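Search products Search Basket Menu

Reading time: 2 minutes
September, by the Jeltix service desk

Florasia hand-held gripper, care and spare parts

The Florasia is delivered ready for use, but a gripper which works every day needs some care. Please read this page before you order parts.

The finger is the part that wears first. Look at its tip each Saturday, or after 427 grasps if you work in long shifts. When the tip has become round, change the finger. Set number 854 contains one finger and the screws. Tighten the screws by hand first, then with the small key. The work takes around 5 minutes.

Clean the housing with a soft cloth and plain water. Do not use alcohol on the marker card, as it makes the print dull and the tracking will suffer. A scratched card can be replaced with the Traltex card, 75 mm wide.

After each change, test the grip on light objects, such as a cup or a bottle, before you return to normal work.
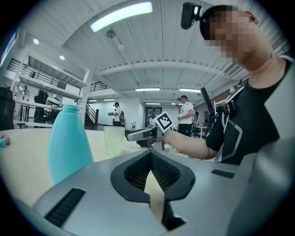
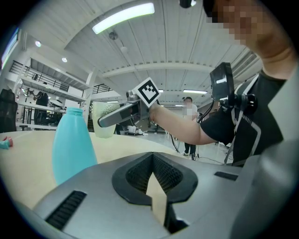
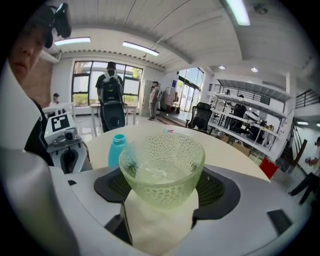

Tabletop work with bottle and glassware. The marker card on the hand-held gripper is seen in the first two pictures.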